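Join us at the Flengate sorting room: seasonal helpers wanted

Spring is when everything arrives at once. The children's theaters start sending back their winter sets, two school districts clear out their play kitchens, and the family who have lent us the back half of their garage for years would like it back, please. So from April we are looking for extra pairs of hands at Flengate, and if you like putting things where they belong (and you don't mind a bit of felt fluff on your sweater) we would love to hear from you.

Flengate is a lending library for pretend things. We lend play food, puppet props, dress-up clothes, little shop counters, soft blocks, toy cash registers, and an alarming number of tea sets to preschools, libraries, hospital playrooms and small theater groups all over the county. A kit goes out in a tote, gets loved hard for a few weeks, and comes home again, usually with one carrot missing and somebody else's mitten inside. Getting it ready to go out again is the job.

What you would be doing

Most of the work happens at the tables and along the shelves. A tote comes in, you open it, you take everything out and set it against the kit card. Fabric pieces go one way for washing, hard pieces go the other way for wiping, and anything with a loose seam or a chipped edge goes to Ama's mending basket. Once things are clean they go back to their boxes, the boxes go back to their shelves, and the kit card gets your initials. The big kits have up to 100 pieces in them, and yes, we do check every one, and yes, it is more soothing than it sounds.

You would also be packing. Ziltlow, our market-stall kit, goes out more than any other and has to be packed in a particular order or the lid will not close. Kagiso Zwane worked out the order and has drawn it on the inside of the lid. Torkard is the camping kit, mostly tents and pots, and Wumbei is the newest one, a fruit stand with a striped awning that everybody wants at the same time. You'll know all three by heart by the end of your second week.

Some afternoons are quieter, and then we do the jobs that never get done otherwise: relabeling shelves, matching stray saucers, going through the button jar. If you have ideas about how to store hats so they keep their shape, please bring them, we are all ears. 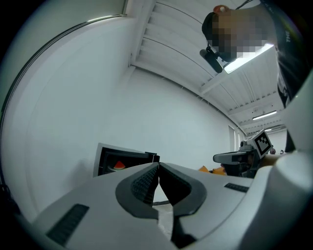 Photo: Flengate sorting room / Seidu Dramani

The room is long and bright, with white walls and strip lights overhead. You will be on your feet for a good part of the shift, though there are stools, and you're welcome to take one to the table whenever you like. Things are kept in open boxes so that you can see what's in them, which the slice of watermelon seems to enjoy. We keep the radio low. There is a kettle, a decent supply of tea, and a cookie tin that Auður Grímsdóttir fills from time to time with something involving cardamom.

Who we're hoping to find

You don't need experience. We have had retired nurses, college students, a piano tuner, and a pair of sisters who came for a month and stayed for a year. What helps is a bit of patience, a fair eye for which orange is the orange that belongs in this box and which one belongs in the box next to it, and a willingness to ask when you aren't sure. Please do ask! We would much sooner answer the same question five times than send a pirate hat to a bakery kit.

You should be able to lift a full tote with someone at the other end of it. If lifting is difficult for you, tell us, and we'll plan your shifts around the table work. There is plenty of it. You need to be 16 or over, and if you're under 18 we'll ask a parent or guardian to sign a form.

Hours and pay

We are offering 20 hours a week, split into morning or afternoon shifts. Mornings start at 8:30 and afternoons at 1:00. We can be flexible around school pickups and bus times, and if you can only manage a couple of shifts a week, write to us anyway, as we may be able to pair you with someone else in the same position. The work is paid hourly, breaks included, and we settle up every two weeks. The season runs through the end of July, with a good chance of more in the fall when the holiday kits come down.

How to apply

Send a short note to Hendrik Schouten, who looks after the schedule. A few lines is fine. Tell him when you are free, whether you would like mornings or afternoons, and anything you would like us to know about you. You don't need a resume, but if you already have one handy we'll read it. Put 2057 in the subject line so that your message lands in the right pile, and if you haven't heard back within a week please nudge him, he won't mind.

We'll then invite you in for an hour to meet everyone and have a go at unpacking a kit. You'll be paid for that hour too. Wear shoes you can stand in, and leave your good coat at home if it's the kind that picks up lint.

If this isn't the right season for you but you know somebody who alphabetizes their spices for fun, please pass it along. And if you have borrowed from us before and there is a small wooden fried egg at the bottom of your car, we would be very glad to see it again.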